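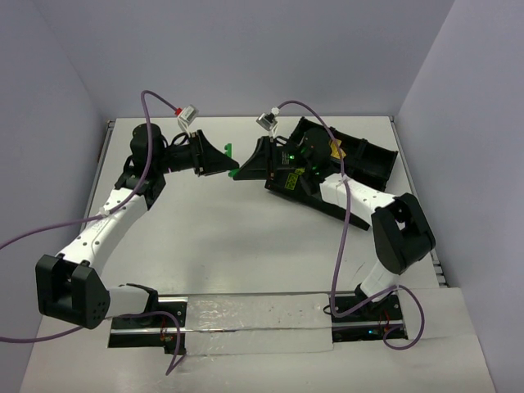 Two robot arms, meeting over a white tabletop.

The cough drop has a lot to answer for. I was in row G at the Gurum in December, halfway through the slow movement of a string quartet, when the man beside me began to unwrap one. He did it gently, out of consideration for the rest of us, and so it took most of the adagio. I learned a great deal about wax paper. Of the adagio I remember that it was in a minor key.

I don't blame him. He was doing what we have all been trained to do in a concert hall, which is to have a body as quietly as possible. What I blame is the quiet itself, or at least our idea that it is holy and has always been there. Audiences used to eat, flirt, shout for the good bits again and go out for air during the dull ones. Composers complained, and then they wrote louder openings. Some of those openings are very good.

Consuelo Montoya, who ran the chamber series in Clodarcombe for years, used to begin each evening by telling the crowd they could clap whenever they felt like it. I went to seven of those concerts. At the first, one person clapped between movements, and four people turned around to see who had been raised by wolves. By the last, half the room was at it. The cellist grinned. The ceiling stayed up.

Now the series has moved to Cilbridge, into a handsome new hall with 788 seats, and the program has a full page on how to behave in them. We are asked to silence our phones, fair enough, and to "refrain from applause until the conclusion of the work." We are asked not to hum. I had not been planning to hum, but I spent the first half thinking about it.

The usual defense is respect for the players, so I asked one. Deisy Villca plays viola with the Huaranga ensemble and has spent a good part of her life looking at audiences over the top of a music stand. She told me the silence after a fast movement is the loneliest sound she knows. "You finish this huge thing," she said, "and then everybody coughs."

Everybody does. We have banned the one noise that means something and kept all the ones that don't. Between movements a hall of grown adults shifts, sniffs, drops its car keys and clears its throat in a great wave – a kind of applause from the lungs – and this is held to be the civilized option.

I'll grant the other side a few things. There are pieces that end in a hush, and anybody who shouts "bravo" into that hush should be made to pay for the seats nearby. A phone lit up in the dark is a small lighthouse for idiots. And I have sat through enough pop shows next to a man singing every verse a half step flat to know that freedom has its price, usually about 80 dollars plus fees.

But most listeners can tell a hush from a bang. They know when they've been thrilled, and their hands know a second sooner. Let them get on with it. Take the page out of the program and put in something useful, like the running time, or where the bathrooms are.

I'm back in Cilbridge next month for more quartets, on the aisle this time. If the scherzo is any good I'm going to clap at the end of it, and people are welcome to turn around. I'll be the one with the cough drop already unwrapped.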